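Listholm Press to reissue Howlader Psalter in September

February 11, 2022

Listholm Press will bring the Howlader Psalter back into print this September, the publisher has confirmed. It will be the first new setting of the text since the original printing sold through, and the first to include the marginal notes that were left out for lack of space.

The psalter is a plain English translation of all 150 psalms, laid out by sense lines for reading aloud. It has been used mostly in small congregations and home groups, many of whom have been sharing worn copies or working from photocopied sheets.

Editor Amerley Issahaku said the wording of the psalms themselves will stay almost exactly as it was. Her team compared the printed text with the translator's typescript and found 92 places where the two differed. Most were commas or capital letters. In seven verses a word had been dropped or swapped, and those have been restored.

"People know these lines by heart, so we were slow to touch anything," Issahaku said. "Where the typescript was clear, we followed it. Where it wasn't, we left the printed reading alone and put a note at the back."

The notes are short. Some give another rendering of a Hebrew word, and others point to a related passage in the Prophets or the Gospels. They will sit in the outer margin in a smaller type, level with the verse they belong to.
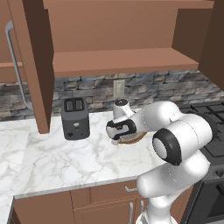

Two bindings

The reissue will come in a cloth hardcover and a limited leather edition. The leather run is set at 300 copies, numbered by hand, with two ribbon markers and a sewn spine. The hardcover is also sewn and has one ribbon. There is no paperback planned.

Both use the same page block, so page numbers will match from one to the other. Malsha Mridha, who designed the pages, chose a typeface called Zullis after printing Psalm 119 in several others. It is a little wider than the old face and has more space between the lines. The book grows by a few signatures as a result, but will still fit in a coat pocket – a large one, Mridha said.

The paper is a cream stock, heavier than the usual Bible paper. Readers of the earlier printing had complained that pencil marks showed through, and the first proofs on the new stock have held up well with both pencil and ballpoint. Felt pens and most highlighters still bleed.

Psalm headings will be printed in dark red in the leather edition and in black in the hardcover. Verse numbers have been moved out of the text and into the inner margin. Anyone who prefers to read straight through can do so without them, and a leader calling out a verse can still find it quickly.
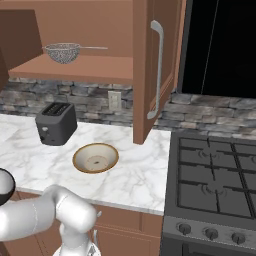 An index of first lines has been added at the back, along with a table for reading through the whole psalter in a month, morning and evening. The old foreword is kept. Karthik Jayawardena has written a new introduction on how the translation was made and why the divine name is handled the way it is. It runs to a dozen pages and can be skipped.

Orders and existing reservations

Advance orders for the hardcover are open now through the Listholm website and by mail. The leather edition will be offered first to readers who put their names down when the previous printing ran out. There are 122 names on that list, and each will get a letter or an email with a code that is good for one copy. Whatever is left after that goes on general sale.

Pao-chu Tam in the orders office asked that anyone who has moved since joining the list send in their current address. Churches ordering ten or more hardcovers will pay no shipping within Canada. Orders to other countries will be charged at the postal rate on the day they go out.

Audio recording

A reading of the full psalter is being recorded by Fliseo, a small audio studio that has worked with Listholm on two earlier titles. Lakmal Mollah is the reader. Books One and Two are done, and the remainder should be ready some time after the printed book. The recording will be sold separately as a download, with one track per psalm except for Psalm 119, which is divided by its Hebrew letters.

Sample pages with Psalms 1 to 8 can be requested from the orders office at no charge.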